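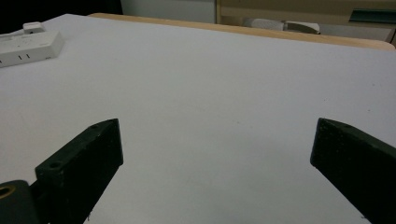

For two weeks I have been trying to understand why our policy waits so long before it goes down to the table. We train it only from demonstrations made with the hand-held gripper, 639 of them at the moment, and in the evaluation it reached the object in most trials but often stopped first, with the fingers open, like somebody who forgot a word. My first idea was that the network sees too little. When the jaws are wide apart there is almost only white table between them, and the one thing with clear edges is the power strip in the upper left corner. So I asked myself if the policy had learned to measure its position from this strip.

Darius Uibo proposed a simple test. We covered the left upper part of every input with gray and trained again, same seed, same 600 epochs. If the strip was important, the result should become worse. It became a little better: 14 good trials from 20, and before it was 12. I don't want to make a big story from two trials.

Then I looked at the demonstrations themselves. Many begin with a pause, because I start recording and only after that I decide where to go. The policy copies my thinking time! I now cut the still part at the beginning of each one, and the first runs look more fluent.

Birutė Ķēniņš asks if we should cut the pauses in the middle also. I am not sure, some of them are needed before closing the fingers. I will try both versions on the Zamis set in the next days and write the numbers in this post.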